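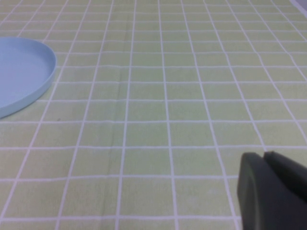

Nolano resets its table cell after gripper work

2019-07-16

The tabletop cell at Nolano is running again after its two-finger gripper was taken off, cleaned and refitted, the lab said in a short notice to its users.

Technician Hagos Worku did the work with Etenesh Sisay, who looks after the cell's software. The gripper had logged 2976 closing cycles when users began reporting that it stopped short of fully shut. Worku found grit in the finger guides and a screw on the mounting plate that had backed out. He cleaned the guides, replaced all 4 mounting screws and put thread locker on the new ones.

The wrist camera had to come off to reach the plate, so Sisay ran its calibration again from the beginning. The new values were saved under the name Firkico, and programs that still load the old file will place the fingers too far to one side.

The table keeps its green check cloth and the light blue dish that users know from earlier sessions. Sisay asked people to smooth the cloth before starting a run. A crease can lift the fabric enough to throw off the height setting when the fingers come down close to the table.

"We were ready to order a new gripper, and it needed a cleaning and a few screws," Worku said.

The guides will now be wiped down after every 30 hours of use. Users should enter their hours in the log next to the controller, including short sessions. A full inspection is planned for November, when the cable along the arm will also be replaced.

Booking questions go to Bethel Workneh in room 226.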